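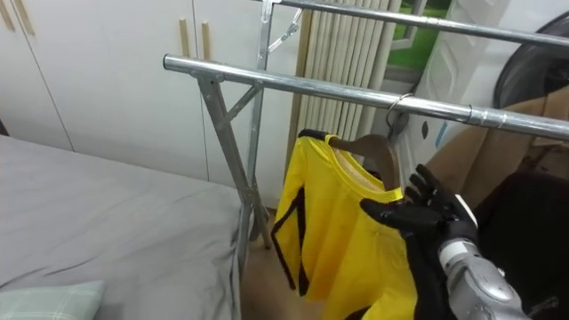 Narcombe Village Board > Events > Clothes swap at Granden Hall, who's in?

putholm_lane
Okay so we're doing the clothes swap again in December, Granden Hall, doors at 10. Two dollars at the door and you take home as many things as you bring. We had 121 people last spring and the line went out past the bike racks (I loved it, my feet did not). Let me know if you want a table, there are a few left by the stage.

mossyboot
Yay! Put me down for one. Are kids' clothes in the same room this time? I missed them completely in the spring.

putholm_lane
Same room, left side as you walk in. Shoes too, if they're clean.
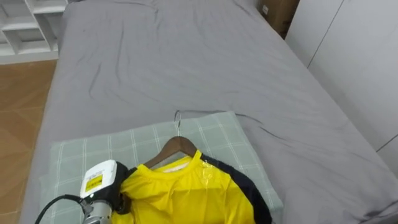
I'm also trying to get some 100 extra hangers together, so if you have spares in the closet, drop them on my porch any evening. Wire ones are fine.

gravy_train_9
I'm going to be the grump here. One-for-one isn't fair. I brought two good winter coats in the spring and by the time I got to look, all that was left was T-shirts. Why not give out points?

mossyboot
Oh please no points. They tried that at the Pelupessy Street one and I spent half the morning waiting while somebody argued over a sweater.

gravy_train_9
I was at that one and it was fine! Coats three points, everything else one. A kid could do it.
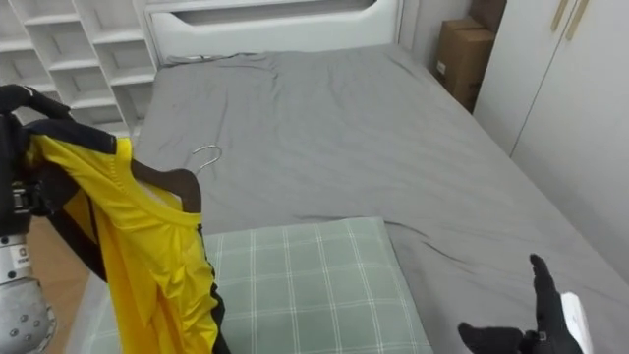

And if points are too much work, at least put coats on their own rack and make it coat for coat. I've got another nice one I'd bring, but I'm not trading it for a tank top.

putholm_lane
Coat for coat I can live with. No points though, I did the sorting last time and I'm not doing math on top of it.

tinkerbelle_ish
Can I come if I've got nothing to swap? We just moved here.

putholm_lane
Of course, come at noon, whatever's left is free. And welcome!

gravy_train_9
Fine, coat for coat. I'll take a table by the stage if mossyboot hasn't grabbed them all.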